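Week 3 Notes: Sampling, or How Many People Do You Have to Ask?

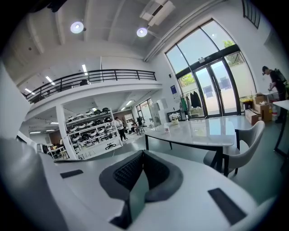
How can a survey of 1,000 people tell you anything about a whole country?

It works because the size of the country matters much less than you'd think. What matters is how many people you ask and how you pick them. My soup comparison from class still holds: if the pot is well stirred, one spoonful tells you whether it needs salt, and the spoon doesn't have to get bigger when the pot does. Stirring is the hard part, and most of these notes are about stirring.

Some words first, so we all mean the same thing. The population is everybody you want to know about. The sample is the people you got answers from. The sampling frame is the list you picked them from, and I'm going to nag you about this one all term, because students skip it and then wonder why their results look odd. If your list is a phone book, then people without a listed number can't be picked, no matter how fair your picking is.

Now the example I ran out of time for. Say the town of Delline wants to know if people would use a later bus. The town office puts a paper form on the bus (already you should be making a face!) and gets 329 forms back. A big majority want the later bus. Great, except who filled out the form? People who ride the bus. Somebody who gave up on the bus last winter because it stops running too early never saw the form at all, and that's exactly the person the town should hear from.

Would more forms fix it? No, and I really want this one to stick. A bigger sample from a bad list gives you a more precise wrong answer. You'd get a lovely narrow margin of error around the opinion of bus riders, and you'd still know nothing about anyone else.

Margin of error, quickly. For a simple random sample and a yes/no question, take 1 and divide it by the square root of the sample size. That's the rough 95 percent margin when opinion is split near the middle, and it's good enough for a napkin. With 1,000 people you get a bit over 3 percentage points either way. To cut that in half you need four times as many people, so 4,000. Surveys cost money, and you can see why so many pollsters stop near a thousand.

Try it with the bus forms and you get about 5.5 points. Then stop and ask whether you were allowed to do that. (You weren't. It wasn't a random sample, so the formula has nothing to say about it. I set that trap every year and I'm not sorry.)

Ways of picking people, from the board:

Simple random. Everyone on the list has the same chance. Easy to explain, often a pain to do.

Systematic. Pick a random starting point, then take every 26th name or whatever your step is. Fine most of the time. Watch out if the list has a pattern in it, like an apartment list where every 26th unit is on a corner.

Stratified. Split the list into groups first, then pick randomly inside each one. Good when you know the groups differ and you want enough people from the small ones.

Cluster. Pick whole blocks or whole schools at random and ask everyone in them. Cheap on travel, but neighbors tend to be alike, so you learn less per person.

Convenience. Whoever walks by. I do it too when I'm testing a questionnaire, and then I don't report the numbers.

One more thing that came up after class, nonresponse. If you pick people perfectly and half of them hang up, your sample is the half who didn't. Call back at a different time of day. Keep a record of how many you tried, and put that number in your write-up next to the number who answered.

For next time, read the chapter on question wording and bring one survey question you think is badly written. Ads and receipts are full of them. Draft project plans aren't due until December, but please start thinking about your list now.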